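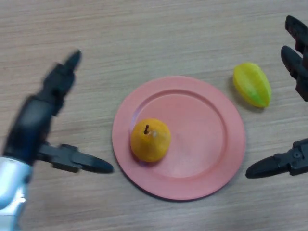 Wanted: people with opinions about fruit

Mirine is a small tableware studio with a long table and a growing worry that plates are harder than they look. We need participants for our March sessions on how people lay out fruit when left alone with it.

You will be given a plate (pink, wide rim, non-negotiable) and things to put on it. A pear is straightforward. A star fruit divides households. Does it go on the plate, beside it, or back to the shop? Arrange, rearrange, eat if moved to, then tell Halyna Symonenko what you were thinking. She writes everything down, including the sighing.

Sessions last 2 hours and we ask you to come to 2 of them. Tea is provided – so, inevitably, is fruit.

You should be over 18 and free of fruit allergies. Training in art or catering is no obstacle, though we may ask you to stop garnishing.

We pay travel and give you a plate to take home. It will be pink.

To apply, send Mhairi Gourlay up to 400 words on the fruit bowl you grew up with. If there wasn't one, tell her what was in its place. Keys and dead batteries are the usual answer.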